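4. The Fjeld arm at the bench

4.1 Fingers and wrist camera

Everything in this section was put together at Kivodbridge, a shared workshop where bench time is booked by the evening and the good vice is always taken. We wanted a manipulation task that a hobby-built arm could fail at in interesting ways, and a children's guessing game with hinged flaps has been a wonderful choice. The flaps are small, glossy and closely packed, and the animals behind them give a camera plenty to read. Our copy is a French edition, so every label in our data is in French.

The Fjeld arm carries two straight white fingers, perforated with small round holes and stepped along their inner edges. Halvard Nyberg redrew the step several times before we were all happy with it. A wrist camera looks out along the fingers, and the tips stay in view when the gripper is nearly closed (Figure 3).
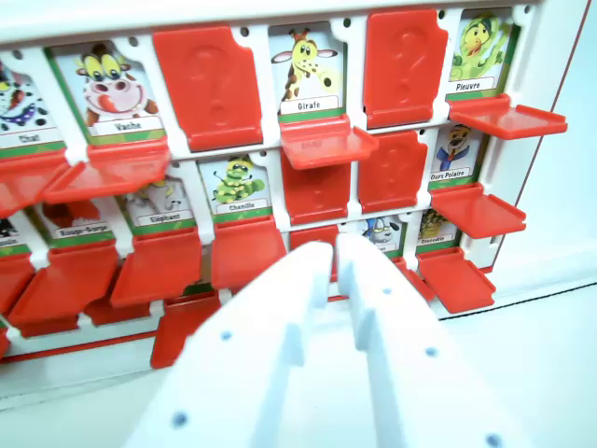
Figure 3. Wrist view with the fingertips nearly meeting in front of the bottom row. Open flaps jut out below their cards; closed flaps carry a faint embossed question mark.

We love this viewpoint for its honesty about clearance. An open flap sticks out toward the gripper like a little shelf, and a fingertip coming up from below has to get past it before it can reach the row above. Leandro Jara's first planner treated the board as a flat panel and knocked flaps about with great confidence. The current one gives each open flap its own keep-out volume, and approaches from the side whenever that volume overlaps the finger path.

Occlusion is the second difficulty. At close range a flap in one row can hide part of a label in the row below, and the reader has to cope with half a word. Figure 4 has a lovely case in "Escargot", which peeks out from under the flap belonging to "Chenille". 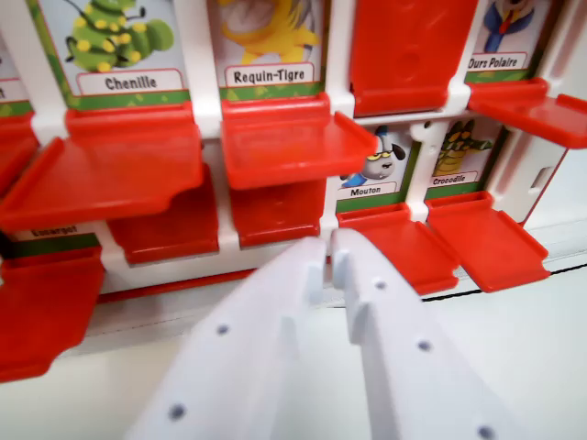
Figure 4. Close approach. "Chenille" and "Mouton" are legible; "Escargot" is partly obscured by a flap of the row above.

4.2 Reading the board state

Before any move the arm backs off and classifies all twenty-four positions as open or closed. Sigrun Dalen labelled 1,070 wrist frames by hand for this over one very long May, and Rizwan Khan checked them. 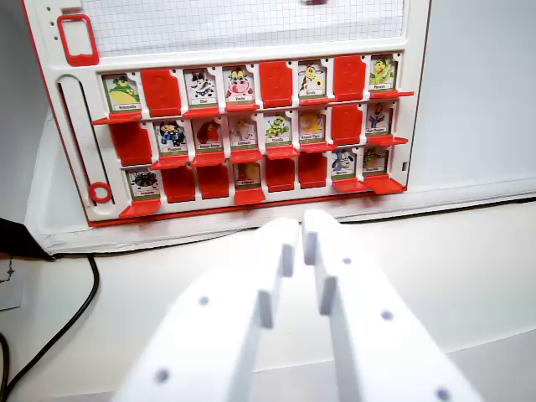
State reading works by rectifying the three rows of eight into a regular grid and scoring each cell for red. It's a simple idea and we were delighted by how far it went. The weak spot is the rectification, as the board seldom sits square to the camera. In the view just given its right side is slightly higher than its left, so a grid aligned to the image would creep across the cell boundaries along a row. We therefore fit the grid to the board's own edges. The red ledge beneath each open card also has to be masked out, or an open cell picks up red along its lower margin.

Labels are read only in cells already classed as open. Long names such as "Kangourou" are a pleasure to match against the word list; very small ones at the far end of a row are left as unknown until the arm moves closer.

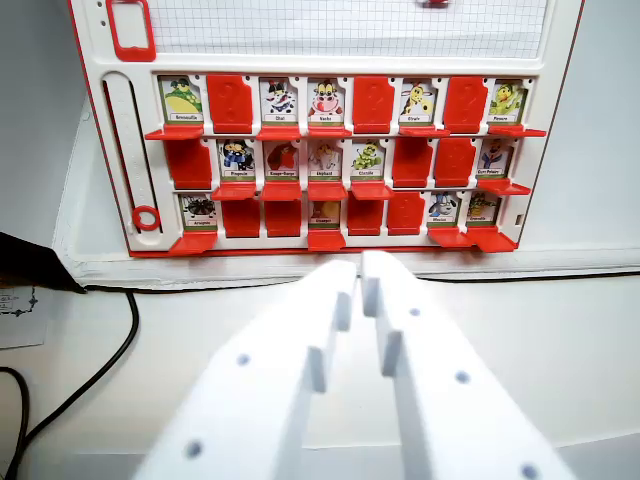
Figure 5. Backed-off view with fourteen cards open and ten flaps closed. The gap between the fingertips lies directly below the fourth column.

The column under the fingertips serves as our reference for lateral moves, and we re-estimate it before each of the 227 flap attempts reported in Section 5.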